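Fruit on the Bed: a small gallery from the Grudmont flat

The dining table at Grudmont is still in pieces in the hallway, waiting on two bolts from Bundier that have been "on their way" long enough to learn to drive. The kitchen counter belongs to the dish rack. So the fruit got sorted on the bed, which is the only large flat surface we own and, it must be said, a very comfortable one for a carrot.

The rules were simple. Fruit goes in the green tray, vegetables go on plates, and anything that rolls under the pillows is forfeited to whoever sleeps there. We put something pink down under it all to save the bedding, having once had a disagreement with a plum and a pillowcase. The plum won. 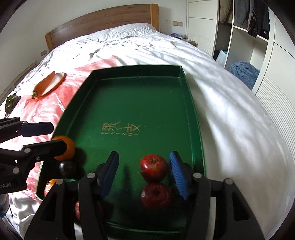
The tray came from Huỳnh, the housewares shop by the bus stop, where it cost 400 in whatever the sticker thought it was counting. It was sold to us as a tea tray. It has never met a cup of tea. It does hold apples nicely, and the raised sides matter more than you'd think on a mattress, where every piece of fruit believes it lives on a hill.

Getting the arrangement right took longer than eating it would have. Oranges next to apples looked like a waiting room. Spread out, they looked like we'd been robbed halfway through the groceries. The carrot got a plate to itself early on and kept it, mostly out of seniority.
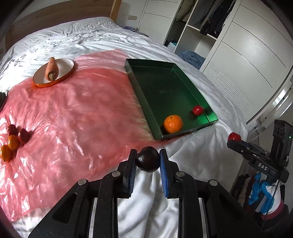
Mandarin in the tray, carrot on its plate, and a great deal of pink plastic.

Putting plastic on a duvet has two drawbacks. It crackles like a campfire whenever anyone breathes, and it slides. We tried tucking the corners under and gave that up. The duvet was supposed to be smoothed first as well, which is a thing we say about that duvet every week.

The greens came last. Bok choy won't stack and it won't sit straight, and it takes up a plate the way some people take up a sofa. We had 700 grams of plums on the shopping list and came home with a good many fewer, the market having its own views on November. Apples filled the gap. Apples always fill the gap, and then they're still there at the end of the month, a little softer and full of reproach.

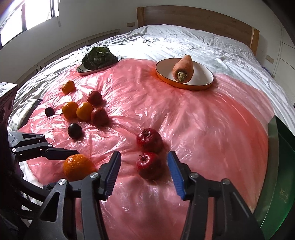

Emumis writes: Your plums want to be in a bowl by themselves, away from the apples. Mine went from hard to jam in a few days sharing a shelf. Also, eat the bok choy first, it sulks.

Noted on the plums. They've been moved to the windowsill, and the bok choy is going in soup tonight. The carrot hasn't been assigned yet.

Posted November 13, 2022. Table still in the hallway.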